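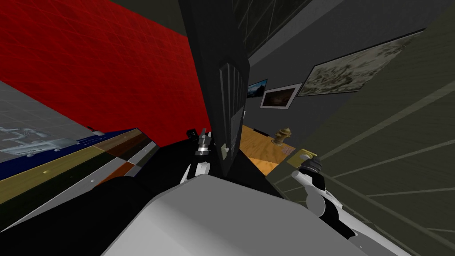
I've had the Riltwood stool in my apartment since November, and I keep finding new excuses to sit on it! I bought it to go with a drawing table that's a touch too high for a regular chair, and after a winter of evenings hunched over an old dining chair, my back is so much happier.

Assembly took me 20 minutes with the hex key from the box. The legs go in at a slight angle and the instructions are a bit stingy on that point, so start all four bolts loosely and tighten them once the seat is on. One of my felt pads was missing. I emailed Riltwood, and Lorena Lagos in their parts department mailed me a set of 8 – very generous for one pad.

The seat is what sold me. It has a shallow dip toward the back, and the front edge is rounded so it doesn't dig into your legs. I can draw for a whole evening without fidgeting (my old Katska stool gave me maybe half that before I was up and pacing). The footrest is in a good spot too, though my friend Chang-ho, who's much taller, would like it lower.

Gripes? The oil finish shows water rings, so use a coaster, and there's no height adjustment at all. I'd still buy it again, and I'm already eyeing the matching bench for the hallway.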